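Workshop log, handheld grippers
Filed under: Bench Notes / Faults & Fixes
5 min read

Jul 22, 2026

Right, the dropouts. I finally have something worth writing down, and it's a lovely fault once you see it.

Background for whoever reads this after me. Since June we've been getting Ralla sessions where the finger width on one gripper sticks at a single value for a bit and then jumps. Replay sees a frozen width as "hold still", so the arm in the Firkau cell carries the part along quite happily and then snaps the fingers open when the numbers come back. Last week it let go of a bar at full height and it landed on the wrong side of the guard. No harm done, but that's the reason replay has been locked out and the reason this went to the top of my list.

What I'd already tried: new firmware on the width sensor (no change), swapping the left and right units over (fault stayed with the cable, not the gripper, which should have told me more than it did), and a different port on the logging box. I also blamed the Plarkora sync script for two whole days. Sorry, Plarkora, you were fine.

This morning we did pick and place on the big white table with the black bar, one gripper each, reaching across from different sides. Bare grippers, normal cables, no attempt to be gentle with them. 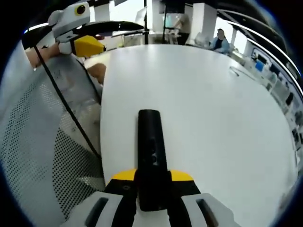
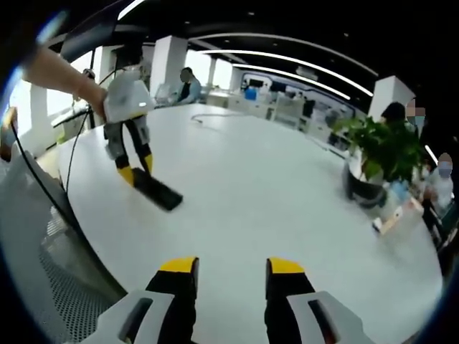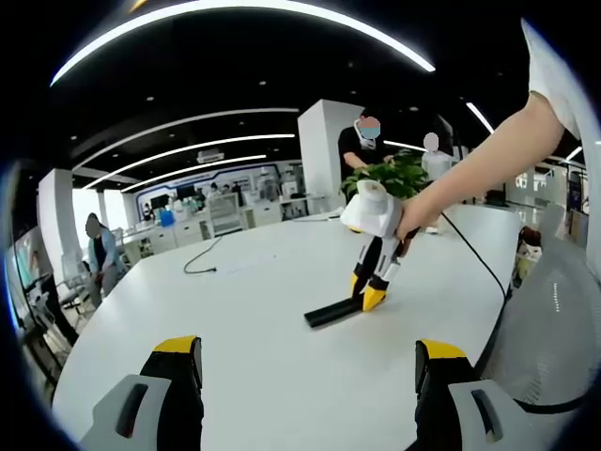 Bar task at the white table, three views from handheld grippers. The bar is in the second gripper's fingertips in the middle view and flat on the tabletop in the last.

The log for the session has 1523 width samples on the bad channel and 729 of them are repeats flagged as stale. Nearly half! I'd been expecting a handful. The good channel had 3.

So I put the stale flags next to the video and went through slowly. The gaps bunch up when the arm is stretched a long way over the table and the cable is hanging over the rim. Pull the gripper back towards you, cable slackens, data comes back. Then I took the plug end to the bench, held the connector still and bent the cable just behind the boot. Dead. Straight, alive. Dead, alive, dead, alive. I may have cheered a bit.

Cut the boot off after lunch. The screen is fine, but the data pair has one core down to a few strands right where the boot ends. It's a Venter cable, the stiff sort, and we've been asking it to bend tightly in one spot thousands of times. I don't think it's a bad cable, it's just the wrong one for this.

The second problem is ours. The recorder repeats the last good value when a sample is missing and sets the flag, and replay never looks at the flag. A broken wire should never turn into a confident command. I've changed replay so that 19 stale samples in a row stops the arm where it is with the fingers held. Tried it on the bench with the broken cable and it stopped every time, which was very satisfying to watch. Not tried on the real arm yet.

Done today:
- bad cable tagged and in the scrap tray, please don't rescue it
- stale check in replay, on the branch, needs a second pair of eyes
- softer cable made up for one gripper, with a slack loop tied at the handle so the pull goes into the body and misses the plug

Still to do:
- same loop on the other gripper
- go back through the June sessions and pull anything with long stale runs
- bend test on the softer cable, at least a full day of it
- replay in the Firkau cell stays LOCKED until the stop has been shown working there at low speed with nothing in the fingers

Would quite like to try bringing the cable down from overhead as well, so it never touches the table edge. Have a look for the spare spring arm, I think it's behind the drill.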